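Home | Kitchen | Closets | Workshop | Flowers & Garden | Ask a Question

What a Robot Taught Me About Storing Fake Flowers

Last January I packed my artificial flowers into a garbage bag, shoved the bag on a closet shelf, and forgot about it. You can guess what the hydrangeas looked like when they came out - pancakes, with leaves pointing every which way. So I had flower storage on the brain when my sister-in-law dragged me along to the open day at the Melstead workshops (free parking, free cookies, and a demo room where a robot arm was working with artificial flowers, of all things!).

I figured I'd watch for five minutes. I stayed for the whole 40-minute session and wrote tips on the back of the program.

Tip 1: Give yourself a big bare table

At home I sort flowers on my lap, or on the bed, and then I wonder why I'm pulling leaves out of the quilt. At the demo they had a white table with loads of space on it, and you could spot every stray bit of greenery at once. Clear the dining table, or throw a plain white sheet over it. You want to find those loose leaves before the vacuum does.
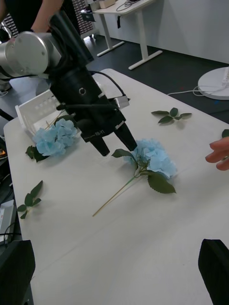 Zusatska, standing next to me with her coffee, said she'd want the thing in her kitchen at holiday time, but only if it could also get the box down from the attic. The man running the demo told her attics were a long way off, and he sounded pretty serious about it.

Tip 2: Pick them up by the stem

I always grab a silk flower by the head. Terrible habit! It loosens the bloom and mashes the petals, and after a couple of seasons the whole head pops off in your hand. Pinch the stem a little way under the bloom, lift straight up, and don't squeeze harder than you need to. If the head is already wobbly, a dab of hot glue down inside the base will hold it. Let it set overnight with the flower standing in a tall glass.

Tip 3: Use a stiff-sided bin

Garbage bags are out. So are those floppy fabric cubes I bought three of. A hard plastic bin keeps its shape when you stack something on it, and if you can see through the sides a bit, even better - you'll know the blue ones from the red ones without taking off the lid. Mine came from the Jiltstead outlet and they're nothing fancy. Stand the stems up if the bin is tall enough, heads at the top, and don't cram them. Tissue paper between the heads helps the big fluffy ones a lot.

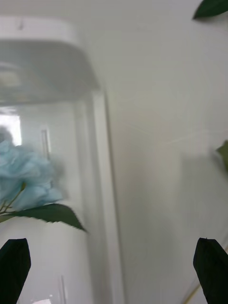
Light blue rose and one good serrated leaf, at the Melstead open day.

Tip 4: Dust before you store

For roses, a soft makeup brush gets down between the petals. For hydrangeas I use the hair dryer on cool and hold it well back. Skip the water unless the tag says it's okay, as some dyes run (ask me about my white tablecloth).

Tip 5: Lay everything out in a row first

Heads all at the far side, stems toward you. It takes a few minutes and saves you rooting around later when you want one red rose and have to dig through all the others. Stray leaf sprigs can sit off to the side until you know which stems look bald. Push them back on, or keep them in an envelope for filling in wreaths. 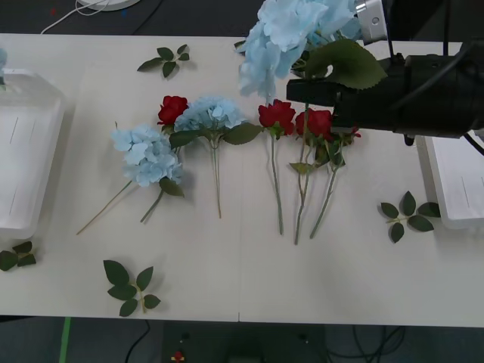
Tip 6: Fluff when you unpack

Bent petals come back with a little steam from the kettle. Hold the flower well above the spout, count to ten, then shape it with your fingers. Wire stems can be straightened by rolling them on the table under your palm. I did my whole sad batch this way in one afternoon and only two hydrangeas went in the trash.

Comments (3)

Krūmiņa: Wrapping paper boxes work for the long stems, the kind that slide under the bed. I've used the same one for years.

porchlady678: Did the robot put them in the bin nicely or just drop them? My husband just drops them.

TansyB: Careful with steam on the cheap foam ones, they shrink. I lost a whole garland.

Recent Tips
Getting Candle Wax Out of a Table Runner
Labels That Stay Stuck in a Cold Garage
Wreath Hooks That Won't Scratch the Door
Sorting Screws in an Old Muffin Tin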